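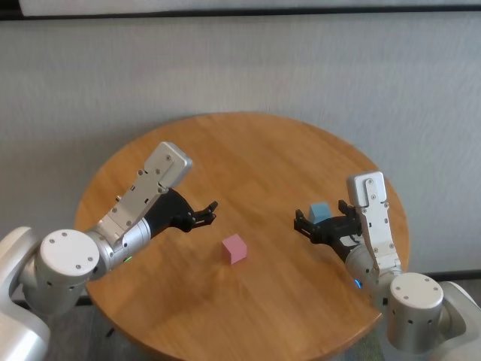
Never buy a round table for a square room, Solange Figueiredo told me, and she said it with such force that I put my coffee down. You lose all four corners, she went on, and you spend the rest of your life walking round the thing like a goldfish. She has an oblong one herself, pushed up against the wall, and she won't hear a word against it.

I love Solange but I've now lived with a round table in a square room for six years and I'm here to argue the other side (mostly the other side, we'll come to the rug).

Mine is that warm honey-orange colour that went out of fashion while I wasn't looking. You know the one. Everybody's auntie had it, and then everybody's auntie painted it grey. I bought it in Totstead, from a house clearance place behind the station, for 30 pounds and a promise to take it away the same afternoon. I hadn't measured the car. I hadn't measured the front door either! The top came off with a spanner, in the rain, while the man who'd sold it to me ate a sandwich and said it had gone in somehow so it would come out somehow.

What got me was the grain. It had been under a plastic cloth for what must have been decades, the sort with a fuzzy back, and when we peeled that away there it all was, every line of it. I don't care how unfashionable orange wood is. Put a white plate on it, or something pink, or a pale blue anything, and the colour just sings. I've had small children round who left their building cubes all over it and I left them there for days, purely for the look of it.

So, round. Why round?

The first thing is people. With an oblong table there's an end, and somebody sits at it, and somebody else gets stuck at the other end shouting "what?" every time there's a laugh in the middle. At a round one you're all in the same conversation whether you like it or not. I had a dinner last winter with two people who hadn't spoken since a disagreement about a hedge, and by pudding they were passing each other the cream. I'm not saying it was the table. I'm saying I've seen them eat at other people's houses since and it didn't go nearly so well.

The second thing is squeezing in. You can always get one more round a circle. There are no legs at the corners to straddle (check this before you buy, though, as plenty of round tables have four legs set right out at the edge and they're misery for knees). A stool, a piano bench, the step from the bathroom, it all goes.

And then there's everything that isn't dinner. If I kept a diary of that table I think eating would come out well down the page. It's where the post gets opened, and where the sewing machine lives from the first cold evening until I'm told off. We do jigsaws on it, and games with little pieces that have to be hunted for afterwards under the dresser. Because you can reach the middle from anywhere, two people can work at the same thing from the same side and not get in each other's way too badly, or sit opposite and argue over it. My niece and I have built towers that way, elbow to elbow, with me under strict instructions about which colour went next.

Now for the complaints, and I have had letters. I wrote a couple of lines about the table in this magazine last July and the response was startling. Who knew so many people were cross about furniture?

Marisol Tillman wrote in about the middle. Her point is that the centre of a round table is wasted, so it fills up with candles, keys, a fruit bowl with one lemon in it, and after a month you're eating off a narrow ring round the outside. I can't deny it. Mine gets like that too. What has helped is having one tray, and everything that wants to live in the middle has to fit on it, and the tray gets lifted off before a meal in one go. If it won't fit on the tray, it goes back to wherever it came from. The tray was a present from Kina, the little homeware shop on the hill, and it's a bit ugly, and I've grown very fond of it.

Teun Cuypers had a different bone to pick, which was the wall. Push an oblong table up to the wall and you've gained half a room. Push a round one up to the wall and you've gained a gap for crumbs. He's right! There's no getting past that one. A drop-leaf gives you a straight side when you want it, and if I were starting again in a smaller kitchen I'd look for one of those, but I'd want to sit at it first with the leaf up and lean on it properly. Some of them bounce.

As for walking round it like a goldfish, I did finally get a tape measure out. The advice you see most often is to leave 900 millimetres between the edge of the table and the wall, so a person can pull out a chair and another person can get by behind. I have that on two sides. On the third there's the dresser, and if you sit there you have to stand up whenever anybody wants a glass. Regulars know to avoid it. The corners I supposedly lost have a lamp in one, a chair with a coat on it in another, a plant that's doing much better than it did on the windowsill, and the last one has the cat's things.

The rug, then. Don't put a square rug under a round table. I did, and every time I came into the room I thought something had been knocked. Don't put a round rug under it either, unless it's enormous, as the back legs of the chairs drop off the edge when you shift back and it feels like missing a stair. I spent 200 pounds finding this out. The rug is now in the bedroom and the floor under the table is bare boards, which sweep up in no time.

I do get asked about looking after the top, so I'll say what I do, with the warning that I'm no expert and your finish may not be my finish. A wrung-out cloth, wiped along the grain, and then a dry one straight after. Mats under anything from the oven. I use a tin of Verbeke wax a couple of times a year and I put on much less than the tin tells me to, rub it in with an old vest, go and have lunch, and come back and buff. The first time I was so generous with it that everything stuck for a week. We had a newspaper attached to the table by its crossword.

White rings I've stopped fretting over. There's one near where I sit that came from a mug, and I tried the mayonnaise trick, and the toothpaste trick, and a long session with a hairdryer. The ring got fainter and the kitchen smelled of lunch. If you've a ring that really bothers you, and the table's worth something, take it to somebody who does it for a living. Romana Hubáček did my neighbour's and you'd never find the place.

Sunlight is more of a worry. Orange wood changes, slowly, and if you keep a cloth or a big plate on one spot you'll have the ghost of it there later on. I turn my top a quarter of the way round every spring. (You can do that with a round one! Try it with an oblong.) It takes two of us, one to loosen the bolts and one to hold the torch and have opinions.

If you're tempted, look second-hand before you look new. House clearances, the back rooms of charity shops, the noticeboard at the library. Round tables in that honey colour hang about for ages while people queue up for the pale ones, and sellers get tired of walking past them. Put both hands on the edge and give it a push. If it rocks, get underneath and see whether it's a loose bolt or a cracked joint, and don't let anybody hurry you while you're down there. Have a feel of the underside for old chewing gum too. Mine had plenty.

Draw the circle on your floor at home with chalk or string, and live with it for a weekend. Carry a tray past it, and open the oven. My friend Abbas Alipour did this, tripped on the string, and bought the table anyway, a size smaller.

I sent Solange a draft of this and asked if she'd like to soften her position. She wrote back that she was coming for supper on the 2nd and would prefer not to be put by the dresser.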